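一次性木叉子怎么收纳:用一个网格筐把聚餐餐具归到一处

我家和隔壁两户每年七月一起在院子里吃几顿烤肉,平时周末也常有人过来。一次性餐具买得多,问题出在收的时候:叉子塞在抽屉最里面,杯子在阳台柜,餐巾纸不知道在哪个袋子底下。去年我把这些东西全部拿出来重新分了一遍,用到现在没有再乱过。下面把做法写清楚,照着做一个晚上能弄完。

需要准备的东西

长方形塑料筐一个,壁上带细孔,两头有提手孔
透明塑料袋若干,厚一点的
封口夹或者橡皮筋
纸胶带和一支油性笔
干抹布一块

筐的尺寸先量柜子再买。我的柜子隔板间距是27厘米,筐高13厘米,上面还能再放一摞纸盘。筐底最好选实心平底的,网格底会让叉子齿卡进去,往外抽的时候容易断。壁上有孔没关系,通风反而好,木制餐具怕闷。提手要能伸进四根手指,装满以后从柜子里往外拉全靠它。

第一步,清空并检查

把家里所有的一次性叉子、勺子、刀都拿到一张桌子上。桌面先擦干净再放东西,这些是要入口的,碎屑和头发很容易粘在袋子外面,再跟着袋子一起进筐。

木叉子一把一把看太慢,抓一小把,在光下转一圈就行。有下面几种情况的不留:齿断了或者开裂的,表面起毛刺的,有黑点或者霉味的,以前拆开过又说不清放了多久的。发霉的不要擦一擦继续用,直接扔。同一袋里的其他叉子也要重新看一遍。

第二步,把叉子码齐

叉子散着放最占地方。齿头统一朝一边,柄朝另一边,在桌上轻轻磕两下对齐。两层叠起来放比较稳,叠太高的话袋子一拿就散。

装袋时齿头先进去,柄留在袋口这一边。用的时候打开袋口,手碰到的是柄,不会摸到别人要放进嘴里的那一头。原包装如果没破就不用换袋,把里面的叉子理顺就可以。

袋子里的空气挤掉一些,但不要勒得太紧。木叉子的齿很薄,勒紧了会顶破袋子,时间长了柄也会弯。

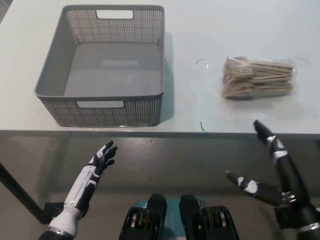

入筐的时候,叉子袋平放在筐底,柄朝着柜门方向。如果筐够长,勺子袋接在后面;筐短的话就并排放,中间不用隔板。先放重的和硬的,餐巾纸这类软的放在最上面。

我试过把叉子竖着插在杯子里,再把杯子放进筐,看着整齐,可是一拉筐就倒。Henrique Garcia家用的是带格子的餐具盒,每格放一种,拿取方便,就是一格放不了多少,人多的时候要补好几次。如果家里平时只有两三个人用,格子盒也可以。

第三步,贴标签

标签贴在筐外侧靠近提手的地方,细孔那一片粘不牢,要贴在上沿没有孔的部分。纸胶带上写两样东西就够:里面是什么,什么时候拆的包。不用写数量,写了也没有人会改。

袋子上也贴一小条,写拆包的月份。旧的放上面,新买的放下面,先用旧的。

第四步,放到合适的位置

木制餐具要避开三个地方:水槽下面、灶台旁边、靠窗能晒到的台面。水槽下面潮,灶台旁边有油烟,晒久了木头会发脆。我放在餐边柜的第二层,离地高,也不挨着外墙。南方梅雨季可以在筐角放一小包食品干燥剂,不要直接放进叉子袋里。

筐不要和洗洁精、杀虫剂放在同一层,木头会吸味道。

聚餐当天怎么用

把整个筐提出去放在餐桌一头,只打开当天要用的那一袋。剩下的袋子不要拆。没有用过的叉子,如果一直留在袋里,可以封口放回去;已经摆到桌上的就不要再收回来了。

吃完以后,用过的木叉子沾了油和酱,按当地的要求分类丢掉。筐空了以后用湿布擦一遍,孔里的碎屑用旧牙刷刷出来,晾干了再装东西。筐没干透就放木叉子,几天就可能有味道。

几个常被问到的地方

筐的颜色有没有讲究?没有。我选深灰是因为耐脏,浅色的能更早看出哪里该擦了,各有好处。

能不能不用塑料袋,直接把叉子放在筐里?短时间可以,比如当天就用完。长期放还是要有袋子,筐壁有孔,灰会进去。

可不可以换成密封盒?可以,前提是叉子完全干燥。Fouad Fahmy在留言里说他用密封盒装过一批受过潮的勺子,过了一阵打开全是斑点。受过潮的先摊开晾,晾完没有异味再装。

塑料叉子和木叉子能放一起吗?能放同一个筐,分开装袋。塑料的硬,混在一起容易把木叉子的齿压断。

多久整理一次?我是每次聚餐前看一眼,换季的时候再把筐整个清空擦一次。平时不用管它。

补充一点:买新的之前先把筐拉出来看看还剩多少。我以前每次去超市都顺手带一包,柜子里最多的时候堆了13包,有几包到清理那天还没有拆过。现在筐里放得下多少就买多少,快用完了再补。

更新于2020年4月26日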